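Why Are Towels So Loopy?

I used to think a towel was just a thick bit of cloth. Then one evening in July I looked at mine through a magnifying glass, and wow! It was covered in tiny loops of thread, like a lawn made of noodles.

Those loops are the whole secret. Water loves to creep into small gaps, and a loopy towel has gaps all over the place. The kind of cotton used in most towels likes water too, so it grabs hold and soaks it up. Cloth like this is called terry cloth.

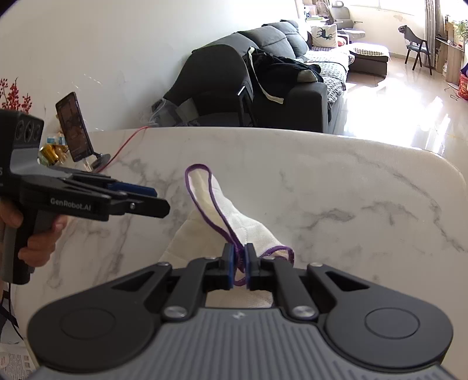

Edges are my favorite part of any towel (yes, I have a favorite part). Threads at the side of a piece of cloth love to wriggle loose, and once a few get out, more will follow. So towel makers finish the edges to keep everything tucked in. Some just fold the cloth over and sew it down. Others add a strip called piping, like the purple edging on the white towel pinched between the two blue pads at the marble tabletop. I think it looks very smart, and it makes the edge easy to find when you're folding!

Want to try a test? Grab an old towel and an old cotton T-shirt. Put 8 drops of water on each one and watch closely. Which one drinks them up faster? Now try 9 drops, or a whole spoonful, and see if your answer changes. Hang them both up when you're done, please, or you'll have a soggy heap on the floor like I did.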